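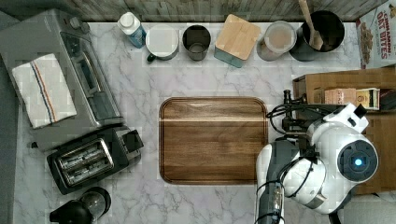
Car stolen, found, and now sitting in an impound lot. Who pays?

Posted in Crime & Neighborhood Safety, Bokundale community board

My car was taken off Birby Street on Tuesday night. I filed a report over the phone, got a report number, and assumed I would never see the thing again. Then a letter showed up from the Vandenberghe tow yard saying they have it, they have had it for 5 days, and they would like 800 dollars before I can so much as look at it. The police never called me. The desk officer told me recovered vehicles are "usually" reported to the owner the same day, in the tone of a man describing the weather somewhere else.

Do I have to pay storage for days when I had no idea where the car was? I only carry liability, so my insurer wished me luck and hung up. The steering column is apparently torn open too, so I'd be paying to rescue a car I can't drive.

dentedfender

2 replies

Amanuel Birhane

Went through this last November, so I'll give you the order I wish I had done it in.

First, go get the car or at least stop the clock. Storage is charged by the day whether or not you are busy being right. Ask the yard for an itemized bill that splits the tow, the daily storage and any "administrative" fee. Mine had a 50 dollar gate fee that disappeared when I asked what the gate had done.

Second, go to the records window at the police station and ask for the recovery report, not only the theft report. They are separate documents. You want the date and time the car was found and whatever is written on the line for owner notification. If that line is blank, you have your argument.

Third, ask the city clerk whether there is a fee waiver or a claim form for stolen vehicles. In our town you pay first, then ask for it back, and there is a deadline on the form. Other places do it differently, so read yours. Keep every receipt and take photos of the damage before the car leaves the lot.

I got the storage back and had to eat the tow. It took most of the winter.

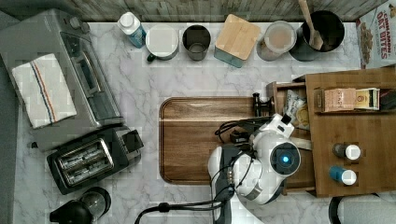
conovico_kev

Just don't pay. They can't charge a victim, it's against the law. My cousin told a yard that and they handed him the keys.

If the car is worth less than 1000 I would let them keep it anyway and call it even.

Comments on this reply

Amanuel Birhane: Which law? Please check before anyone walks away from a car. Some yards will sell it and then bill the registered owner for whatever the sale didn't cover, and that's you until the title says otherwise.

conovico_kev: I'm not a lawyer.

dentedfender: Noted. I called the yard and they'll let me in tomorrow at eight to take pictures and get my stuff out, no charge for that part. The records window says the notification line reads "attempted," with no phone number and no time next to it. I'm asking for a copy — and then paying, with gritted teeth, and filing the claim form the same day.

Amanuel Birhane: Good. Get the name of whoever hands you the copy, and bring your registration. They'll ask for it twice.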